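Trying Out the Florkum Hand Kit

I finally got my hands on the Florkum this month, which a few of you have been asking me to try ever since I mentioned it back in January. If you missed that one: it's a hand-held gripper with a camera on it. You hold it, you squeeze, the fingers close, and everything you do gets saved so you can train a robot arm on it later. The arm is sold separately (and costs a whole lot more, so let's stick with the part I can afford).

The kit comes in a case with the gripper, a spare pair of fingers, a charging cord and a little bag of screws. Price is $353 from Doucette, who handle orders for this side of the country, and mine showed up on a Thursday with one finger already attached and the other one rattling around in the foam. Ten minutes with a hex key and I was going. The printed guide is 16 pages and you can skip most of it, but do read the part on setting the finger tension! I didn't, and spent my whole first evening wondering why everything kept slipping.

I went straight for cloth, because cloth is where these things usually fall apart. Blocks and cups are easy. A floppy piece of fabric has no good place to grab, and every time you put it down it's a different shape. With the tension set right, the Florkum did much better than I expected. The fingers are curved, with some texture on the inside, and you can pinch up a fold from the middle of a pile without dragging the whole pile along with it. Thin, slick stuff is still hit and miss. I got a nice clean pickup maybe two tries out of three, and my thumb was sore by lunch.

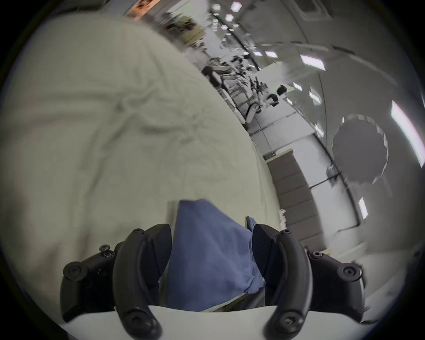 Blue cloth bunched up between the Florkum's fingers.

My biggest gripe is the trigger. It's stiff, and it's set for a bigger hand than mine. Mio Hosoda, who has been using hers a lot longer than I have, told me to back the spring off a half turn, and that helped — not enough for a full day of folding, though. The software is fine. It wants you to name every single clip before it'll save, and after almost 100 clips I was naming them things like "shirt again" and "ugh."

Should you buy one? If you already have an arm and you're tired of steering it around with a joystick, yes, I think so. If you're only curious, Pleltenby rents the same kit by the week, and Lenuța Zamfir over there will set the tension for you before it ships, so you'd be ahead of where I was. I'm keeping mine through the end of next month and moving on to socks and pillowcases. Send me your requests!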